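About Us

Imonbridge rents and repairs camera support gear: tripods, fluid heads, sliders, dollies and gimbals. We have a counter, a repair bench and a small test room, all on the ground floor, so you can roll a cart straight in from the loading door.

Natanael Sampaio and Noelia Montoya started the company after several years of working as camera assistants on commercials and low-budget features. At first they rented out their own two tripods and a used dolly. Dirceu Moura joined to run the repair bench, and most of what we do now grew out of that bench. Today there are five of us. Xiomara Schumacher handles bookings and insurance paperwork, and Marcelino Macedo does deliveries and track setup.

We stock Rornetti heads in 75mm and 100mm bowl sizes, Portela sliders and the full line of Skadik track, straight and curved. Every head is checked for drag and counterbalance when it comes back. If something fails on your shoot, call the counter and we will bring a replacement within the city the same day. The phone is answered until 7 p.m.

Weekly rentals are billed as 5 days. Students with a current school ID pay the weekday rate on weekends. On Thursday evenings Dirceu opens the bench to anyone who wants to learn how to service a fluid head. Bring your own if you have one. 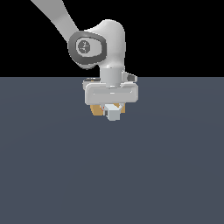

Leveling is the first thing we go over with new renters at the counter. The bubble on the bowl gets you close, and then you check against something straight in the shot. An edge like the one between the gray floor and the black background, running the full width, will show even a small tilt. Loosen the bowl clamp, correct it, tighten, and look again after a full pan in both directions.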